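How a Charity Uses the Money You Raise
By Yesenia Bautista, Skandstead Children's Trust
September

A charity is a group set up to help people, animals or places. It may not keep its money as profit. Everything it receives must be spent on the work it has promised to do. 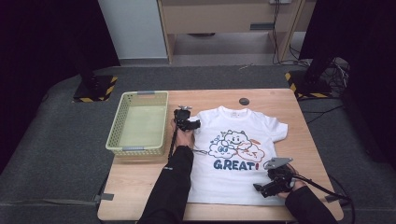 A T-shirt printed with cartoon clouds and the word "GREAT!"

Suppose that a school holds a fun run and raises $4000. The money is first counted by two adults, who both sign a form. It is then paid into the charity's bank account — never kept in a drawer at home.
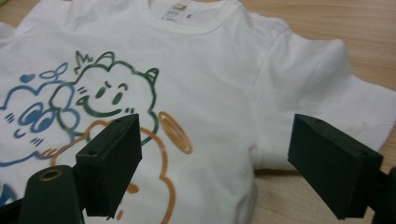 The charity next decides how the money will be shared. Last year our Trust helped 37 families with school supplies and paid for 16 swimming places. A small part went on rent, stamps and telephone calls, as a charity cannot work without them.

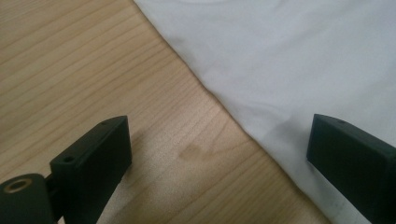 Every charity must also keep records. Each gift and each bill is written down, and a person from outside the charity checks the list. Gifts that are not money are recorded too. A plain white cloth laid on a table may be given for a bake sale, and it goes on the list like anything else.

Comments

Mridha: My class read this. We raised 17 dollars selling lemonade. Does that count?

Skandstead Children's Trust: It does, Mridha. Thank you.

© Skandstead Children's Trust | Contact us | Back to top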